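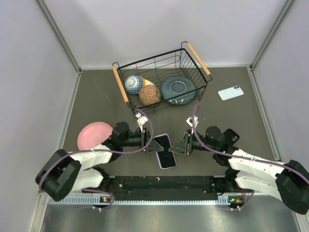 Both grippers at the middle phone, dish rack behind.

koltudent_kev
Right, this is the bench I was moaning about in the other thread. Two arms, one planner (Truvier, default settings), and I'm trying to get both grippers onto the same phone without the planner having kittens. Each arm on its own plans fine in 8 ms. Ask for both together and it's 400 ms or a flat refusal. Any ideas before I start ripping things out?

Roos Stevens
What's your collision padding? With the fingertips pointing at each other over something that small you haven't got much room, and I think the default padding is silly for close work. I'd drop it for the finger links only and leave the elbows alone.

koltudent_kev
Ooh, hadn't thought of doing it per link! It's one global number in my config at the moment (yes, I know).

mintsauce
I don't think it's padding. Your phone is black glass lying on a dark table, so I'd want to see the depth data before blaming the planner. Mine used to come back full of holes on shiny screens and the planner treated every hole as something solid.

Roos Stevens
Fair, but then the single arm plans would fail as well, surely? He says they're fine.

mintsauce
Not if each one comes in from its own side and never crosses the bad patch. Bet you a pint.

camenzind_fan
Slightly off to one side, but how are you modelling that rack? If it's a mesh with every wire in it you're paying for that on every single check. I swapped mine for a plain box in Skenent and my joint plans went from 400 to 166.

mintsauce
A box is no good if he ever wants to take a bowl out of it though.

camenzind_fan
So switch the box off when he does. Two lines!

koltudent_kev
It is the full mesh, every last wire, oops. OK, tried the box and the per link padding together (bad science, sorry) and I get a joint plan 2 times out of 3 now. Still refuses when the phone is turned the other way, so mintsauce might get that pint. I'll dump the depth cloud tonight and stick it up here.

Roos Stevens
Put the padding back to default for one run before you do, or we'll never know which one did it.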